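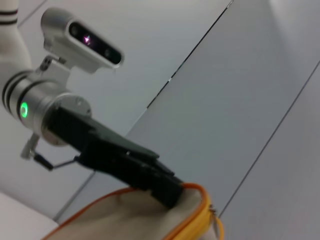
Beige and orange, with the brighter yellow-orange edge looping down the right side.

Filed under: Gallery / Soft Things / Color and Trim

Welcome back to the gallery, and if you're new, come in and make yourself comfortable. I'm Noreen Lodhi, and I have been keeping these pages for longer than I meant to, mostly for people who like fabric and stitching and the way a soft thing is finished along its edges. We don't do much fashion. We do bags and covers and cushions and aprons and tool rolls, the sort of thing that sits in a hallway or on a closet shelf for years and never gets a compliment. This page is for trim, and beige with orange is where I'd like to spend a while, so pour yourself something.

I have always had a weakness for a plain cloth with one loud line on it. The body is a light beige, or khaki if you prefer (Roland and I have gone back and forth on where one stops and the other starts, and we are no closer), and it has that soft look canvas gets. The top is rounded, and the orange comes up from the lower left, goes over the top and heads down the other side, getting yellower as it goes. I love that change. I could look at it all afternoon, and one rainy day in October I more or less did.

Roland Bellamy, who many of you know from the Skilwood sewing evenings, taught me most of what I know about putting trim on a curve. His rule is to cut it longer than you think, then longer again, and to ease it around the top with your fingers before a single pin goes in. If you pull a trim tight over a rounded edge it will lie beautifully flat on the table and then curl like a potato chip as soon as you turn the piece right side out. I did this on a knitting bag for my sister. She still uses it, bless her, and it still leans to one side.

A few notes for anybody tempted to try this pair of colors at home, as several of you wrote in after the last page asking about it.

Start with the cloth. Beige is not one color, and you will find this out the minute you lay two beiges next to each other. Some go pink, some go green, and some turn a sad sort of gray under a kitchen bulb. Take a scrap to the window before you buy the orange, and hold the two together in the morning and again at suppertime. A pinkish beige wants a softer orange, closer to apricot. A greenish one can take the really bright stuff, the color of a traffic cone, and look all the better for it.

Wash both before you sew. Cotton canvas can shrink a good deal the first time through, and a trim that doesn't shrink along with it will ripple forever after. Orange can also bleed, and there is nothing quite like the feeling of opening the machine on a peach-colored bag that used to be beige. Wash the trim by itself in a bowl, more than once if the water is still coloring, and let it dry flat on an old towel.

Then there is the question of thread. I used to match mine to the beige, thinking it would disappear, and it never did - it sat there on the orange like a row of little crumbs. Now I match the thread to the trim on top and the cloth underneath, which takes one extra minute at the machine and looks so much tidier. Roland uses orange top and bottom and says he likes to see where he's been. His stitches are straighter than mine, so he can afford to.

If your piece is going to stand up by itself, put a cord inside the edging. If it's going to be folded away or squashed into a suitcase, leave the cord out and let the edge be soft. I have made both kinds and I reach for the soft ones far more often, I think because they go into the drawer without an argument.

As for care, I keep my canvas pieces loosely stuffed with a clean pillowcase so the tops stay round, and I brush them with a dry clothes brush every so often. Spots get cold water and a little plain soap, dabbed and never scrubbed. Sunlight is harder on orange than on beige, so give anything bright a shelf away from the window, or turn it every few weeks so that it fades evenly. I have one that faded on one side only, and I have grown fond of it, but I wouldn't have chosen it.

The gallery now holds 2,493 entries, and 565 of those are filed under trim, piping and edges, so there is plenty to wander through if this is your kind of thing. Blue on cream is still the favorite by a long way. I keep hoping orange will catch up, and a few of the recent letters have given me heart!

If you have a plain bag or cover with one bright line on it, tell me what the colors are and how the edge was put on, especially around the corners. Secondhand finds are every bit as welcome as things you made yourself, and so are the wobbly ones. I'll be putting the gray and yellow page together next, once I've settled with Roland whether mustard counts as yellow.

Noreen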